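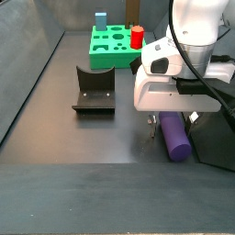 *Green foam block, three pieces in. 15 June 2020.*

So, the shape sorter! I've been meaning to give this one its own page for ages, and a few of you have asked after it since I put up the puzzle shelf gallery in March. It's a foam base with holes of all different shapes, and you stand the matching pieces up in them. Pretty simple, and I can't leave it alone.

I'm a sucker for anything where a piece goes into a hole (pegboards, knob puzzles, those old postbox toys with the slots). There are 28 of them on my shelves in Jurkville now, mostly timber, and I really didn't expect a lump of foam to end up a favourite. But look at that green. It's bright enough to cheer up all the grey around it, and the colours of the pieces sit beautifully against it.

**A few notes to go with the photo**

The red cylinder is at the front right corner, standing upright in its round hole. The top has a bit of an orange tint to it, a shade lighter than the sides, and I like that more than I probably should.

Light blue is the little tall prism at the back left. I love a piece that stands up proud of the board, because small hands can grab it. The flat knob puzzles from Stasel drive me mad for exactly the opposite reason (sorry, Stasel fans, I know there are lots of you).

The tall dark brown one at the back is slotted, with a gap near the base so it straddles the foam. It towers over everything else!

My favourite hole is the wide one near the front left corner, shaped like a game controller. Circles and squares you see on every sorter ever made, but that one gets a grin out of me. It's empty in this shot, so you get a proper look at the outline.

The black L-shaped holder on the floor in front has a lovely shallow curve along the top of its back panel, and two small silver screw heads in the base. I do like a visible screw.

**Next up**

The Acharya stacking rings, which have 16 colours and deserve much better light than I've managed so far. After that it's the Poltonum pegboard, all 12 rows of it, once I've dug the pegs out from wherever I put them when I was painting the hallway. If you've got a sorter with a really odd-shaped hole in it, send me a picture, I'd love to start a page just for those.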